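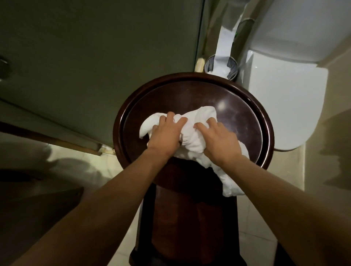 A white towel being flattened by hand on a small round table in a bathroom.

Bathroom servicing is the routine tidying and restocking of a bathroom in a hotel, guest house or holiday let. It covers the changing or refolding of towels, the emptying and relining of the waste bin, the wiping of surfaces and the replacement of soap and paper. It is normally done once a day during a stay, and more fully between one guest and the next. In private homes the same jobs are usually spread over the week and have no particular name.

Order of work
The bin is commonly dealt with first, so that any rubbish found later can go straight into a bag. Used towels are then taken out, the basin, bath and toilet are cleaned, and the floor is left until last. Clean linen is kept outside until the wet work is finished. Practice differs from house to house. At the Putimham guest house in Festemby the floor is swept before anything else and washed at the end.

Towels
Bath towels are generally folded in thirds along their length and then in half or in thirds again, with the hems turned inwards. A thick towel has to be pressed flat between folds or it springs open on the rail. Hand towels are folded to the same width as the bath towels so that they can be stacked.

Folding needs a clean, dry surface. A bed or landing chest is often used, and in some bathrooms a small side table does the job. Tables with a raised rim stop toiletries from sliding off but can leave a ridge in a towel that is larger than the top. Polished wood should be dried before linen is put on it, and damp towels left lying on it may mark the finish.

Towels that guests wish to keep are hung up again. A notice on the wall often explains the arrangement. The usual wording asks that towels for washing be left in the bath or on the floor.

Bins and liners
Bathroom bins are small, and many have mesh sides, through which fine dust and liquid can pass. A liner is therefore fitted in most guest rooms. Thin liners come flat or on a roll, and the two layers of film tend to cling together at the mouth. Rubbing the edge between thumb and finger separates them. The liner is then opened out, lowered into the bin and turned over the rim, with the spare film tucked or knotted at the back. Liners sold in rolls of 100 are common in the trade.

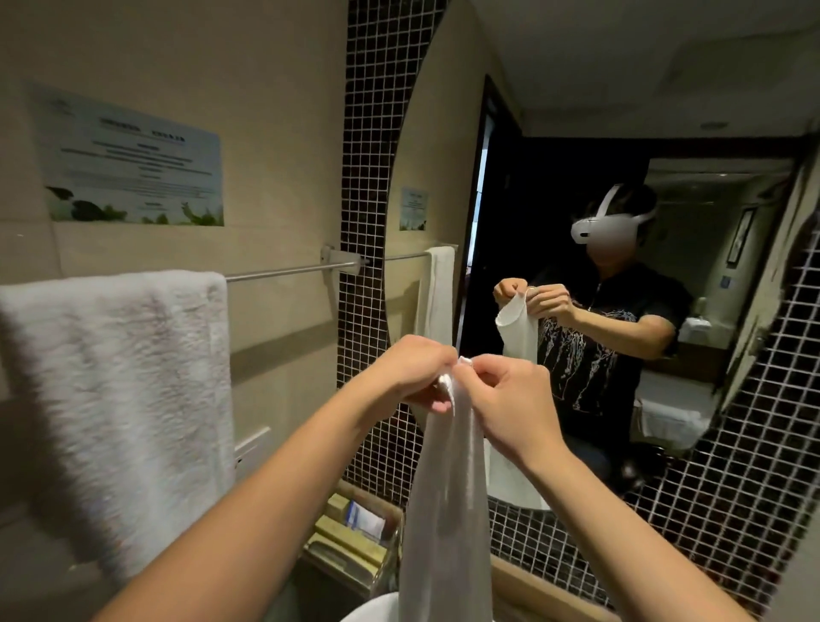

Fergus MacKinnon disagreed with the practice of changing the liner daily, writing in the Fumness Lodging Notes that a bag holding one tissue should be emptied into a larger sack and left where it was. He allowed an exception for wet waste. Many smaller houses follow his advice, though most still fit a new liner for each new guest.

Supplies
Spare liners may be left folded in the bottom of the bin, underneath the one in use. Towels are kept in sets by room, or in a common stock from which each set is made up. The Morrison linen store at Fumness used the second method and listed 239 bath towels and 97 bath mats in its September stock book.

See also
Linen cupboard
Towel rail
Waste bin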